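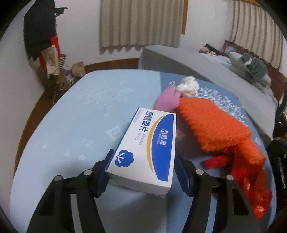
Alcohol Pads, white and blue carton, labelled in Chinese and English.

Alcohol Pads (酒精棉片)
Sold by the carton or by the case
Stock code: Grovthorpe 24-200

Single-use pads for wiping down skin, scissors, tweezers and small hard surfaces. Each pad is sealed in its own foil sachet, so the rest of the carton stays good after opening. We stock them in the first aid range alongside the Holmgren dressing packs and the Skatlow wall cabinet.

The front of the carton reads 酒精棉片, with Alcohol Pads in grey underneath. The brand mark is 恒迪, printed in white on the blue panel. Please check these against your purchase order, as we also carry a plain-label pad under a separate code.

Details
Pads per carton: 200
Cartons per case: 24
Minimum order: one carton
Outer case: brown corrugated, taped

Storage
Keep below 30 degrees, out of direct sun and well away from any flame. The pads are flammable. Don't leave a carton in a parked ute or on a windowsill over summer — the sachets can puff up and split at the seam.

Use
Tear the sachet at the notch, wipe once in one direction and let the area air dry. Not for eyes, open wounds or burns. Put used pads and sachets in the rubbish, not down the toilet.

Delivery
Metro orders leave the warehouse the next business day. Allow seven business days for regional addresses. Alcohol pads travel by road only, so we can't send them by express air satchel.

Returns
Unopened cartons can be returned with the packing slip. We can't take back opened cartons or loose sachets.

Case pricing and standing orders: ask for Kjell Kvam at the trade counter.
Page updated Apr 12, 2022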